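Doucet Breastfeeding Support Chair
Loltby Maternity Furnishings
Institutional and workplace range

Overview

The Doucet Breastfeeding Support Chair is intended for lactation rooms, maternity wards, public libraries, museums and other buildings where parents feed infants or express milk. It was developed under the direction of Soledad Pettigrew, head of product design at Loltby, and replaces the earlier Vedance model. Parts for the Vedance remain available on request.

The seat is set at a height of 18 inches so that most users can place both feet flat on the floor. The armrests are broad and padded, and each may be raised or lowered independently through 7 positions. A parent who feeds on one side only, or who is recovering from a cesarean delivery, may lower the opposite armrest fully and enter the chair from that side.

Upholstery and cleaning

All Doucet chairs are supplied in Prerkine, a coated fabric with sealed seams. Prerkine may be cleaned with mild soap and water or with most hospital-grade disinfectant wipes. Bleach solutions should be tested on the underside of the seat before general use. Seat and back covers are removed by means of a concealed zipper and can be replaced without tools.

Fabric is offered in slate, oatmeal, fern and amber. Color samples are sent free of charge to facilities planning a new room or refitting an existing one.

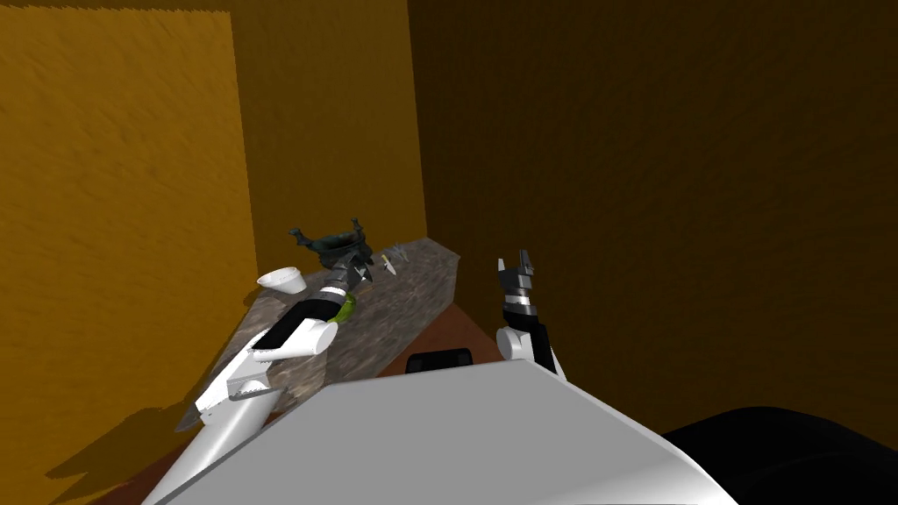
Stone countertop and ochre walls, computer rendering.

Room planning

Loltby provides a planning service for customers ordering more than one chair. The service covers placement of seating, side tables, electrical outlets and privacy screens. Customers are asked to submit a floor plan showing doors, windows and plumbing. Plans are reviewed by Wendell Calloway and returned with written recommendations.

A clear space of 42 inches in front of the chair is advised so that a stroller can be parked within reach. The outlet used for a breast pump should be located beside the chair and above seat level.

Specifications

Seat height: 18 inches
Armrest positions: 7
Weight capacity: up to 300 pounds
Frame: beech, clear finish
Base: fixed; gliding base available at additional cost
Assembly: delivered assembled

Ordering and returns

Orders may be placed by purchase order or through an approved dealer. Unused chairs may be returned within 30 days of delivery in their original packaging. Chairs made in a customer's own fabric are not returnable.

Questions concerning institutional accounts should be directed to Müzeyyen Kurtuluş, Contract Sales. Requests for replacement covers and armrest parts are handled by the Loltby service desk.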